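Two Days with the Drondier Arm Kit

15 Mar 2021 · 4 min read

I've been promising a few of you a proper write-up of the Drondier rental kit since before the holidays, and I kept putting it off, partly from laziness and partly because my opinion of it kept changing. I think it has settled down now, so pour yourself something and I'll tell you how it went.

For anyone new around these parts, I do small automation jobs, mostly for people who pack things. My friend Selma Mladenović has a little mail-order business over in Urncombe, and last August she asked me whether an arm could take over some of her sorting. I said maybe, which is what I always say, and then I went off to find out whether I was telling the truth.

Drondier doesn't sell you the arms outright, at least not at first. You pay $515 for a starter package, and that gets you 48 hours of time at their demo lab, a login for the software (it's called Eler, and I still don't know how to pronounce it), and a real live person to help you when you get stuck. You can split the time however you like. I did it in a handful of long visits with a lot of vending machine coffee in between.

The person I got was Viorica Nedeljković, and I'd say she was worth half the fee all by herself. She let me make my own mistakes for a good while before stepping in, and she never once sighed at me. When I asked why my pick motion kept swinging out wide before it came down, she pulled up a chair and we went through the waypoints one at a time until I spotted the silly one I'd left in from the tutorial.

The teaching part is where Eler shines. You guide the arm through a motion, the software records it along with whatever the wrist camera is seeing, and then you go back and trim out the hesitations. I'm not a patient man with menus, but I had a first task recorded before lunch on my first visit. It wasn't pretty, mind you. It was the sort of motion you'd expect from somebody reaching for a light switch in a strange house.

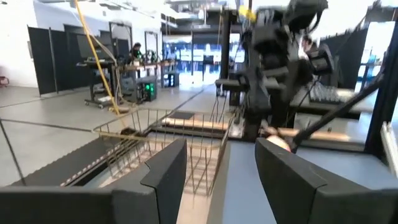 What took me longer was learning how much the setup matters. I'd come in thinking mostly about the software, and I spent a good chunk of my rented time fussing over where things sat and how high. A container moved over by the width of your hand can turn a comfortable reach into an awkward one, and the arm will go ahead and do the awkward one if that's what you've taught it. Viorica's advice was to mark your positions with tape before you record anything at all. I ignored that the first morning — naturally — and had to redo most of it after lunch.

Now for the grumbles. The gripper fingers on the kit are big, squared-off things, and while they're fine for sturdy items, I wouldn't hand them Selma's smaller packets. You can order other fingers, but they come from a separate supplier called Lindholm, with a separate invoice and a separate wait, and I'd have liked to hear that before I signed up. The Eler manual is also a good deal behind the software. There's a page on exporting your recordings that describes a button I never did find. Viorica showed me where it had gone, but if you were working from home with only the login you might be there all evening.

The numbers, for those who scrolled down for them: on my last visit I ran my finished task 50 times in a row and had 4 misses. For a beginner's setup I was happy with that. Selma, who has to answer the emails when an order goes out wrong, was a bit less happy, and I can see her side of it. We agreed that the arm might do the heavier bins to begin with and leave the packets to people.

Would I pay for it again? I would, yes, if I had a definite job in mind and could go in person. The lab time and the help are the good part of the package. If you only want the software I'd hold off until they've fixed up that manual, and if your products are small or delicate, ask about the fingers on your very first phone call and get the delivery time in writing.

Selma wants to come along for the next block of hours and bring a few crates of her own stock with her. I'll write that one up too, a little faster this time I hope.

4 comments · 48 shares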